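HORT 120: Fruit Crops for Small Growers
Unit 5 notes: Sorting and grading citrus by hand

These notes go with the October bench session. Read them before you come in. The reading on rind color (course packet, page 59) covers the chemistry and is not repeated here.

1. Why sort at all

Citrus picked from a small planting is mixed. A row with four or five kinds of tree gives you several sizes and colors in the same bin, and even a single tree does not ripen evenly. Fruit from the outside of the canopy colors earlier than fruit from the shaded interior. If everything goes into one box, the buyer pays for the worst of it.

Sorting is done in this order:

Cull first. Take out anything split, soft, moldy or punctured. One moldy fruit will spoil the ones it touches, so check the neighbors too.
Size second. Separate large, small and very small. Use the ring gauge until your eye is trained.
Color third. Within each size, separate full orange, yellow-orange and green-tinged.
Shape last. Round and oval fruit of the same size pack differently and should not share a tray.

Students often try to do color first since it is the easiest thing to see. It slows you down. A small oval fruit and a large round one may match in color and still end up in different boxes.

2. Setting up the surface

Work on something padded. Citrus rind looks tough, but the oil glands sit close to the surface and rupture when fruit is dropped or rolled hard. The released oil burns the rind and leaves a brown mark a day or two later (oleocellosis, see Unit 3). A quilt or a folded blanket under a plain cloth is enough for home-scale lots.

Put down a cloth in one solid color for the fruit you are grading. Avoid orange, yellow and green. Purple and dark blue work well because they sit far from citrus colors and make a slight green or yellow cast easier to notice. Patterned and striped fabrics are fine underneath but poor as a grading ground.

Smooth the cloth if fruit keeps rolling into the folds. Leave space between groups.
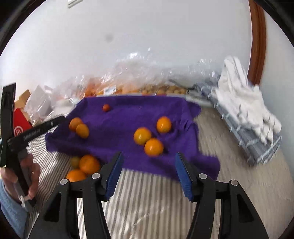
Fig. 5.1. Citrus of mixed size and color on a purple grading cloth, with three more fruits on the striped fabric beside it.

Compare the greenish-yellow fruit in Fig. 5.1 with the large orange ones next to it, then with the yellow-orange fruit in the cluster of three on the cloth. Yellow-orange and green-tinged are separate color classes in this course. The very small red-orange fruit belongs in a size class of its own.

3. Reading color

Rind color is a guide to appearance grade. It is a weak guide to ripeness. Many oranges reach good eating quality while the rind is still partly green, and some fully orange fruit will turn green again if left on the tree into warm weather. For ripeness, cut and taste, or use the refractometer.

Shine can mislead you. A glossy fruit looks brighter than a dull one of the same color. Turn each fruit at least once and judge it away from the highlight. Window light from one side also throws a shadow across the neighboring fruit, so move fruit apart before you decide.

4. Recording

For each lot write down the lot name, total count, culls, and the count in each size and color class. Worked figures for the Vamerwood lot:

Total picked: 349
Culls: 110
Sound fruit: 239

Cull rate = 110 / 349 = 31.5 percent. That is high. Most of the culls in this lot were splits, which points to uneven watering late in the season.

5. Before the session

Trim your fingernails. Nail cuts are a common cause of mold in stored fruit.
Bring a pencil and the lot sheet. Ink runs when the sheets get wet.
Know the color classes without looking them up.

The Fogh lot will be graded in pairs. Finish the lot sheet before you leave and show your arithmetic for the cull rate.

Related items
Unit 3: Rind disorders and handling damage
Unit 4: Picking and field bins
Unit 6: Storage temperatures for mixed lots
Sastgate orchard visit: what to bring
Lot sheet (blank)
Bulley plot: planting map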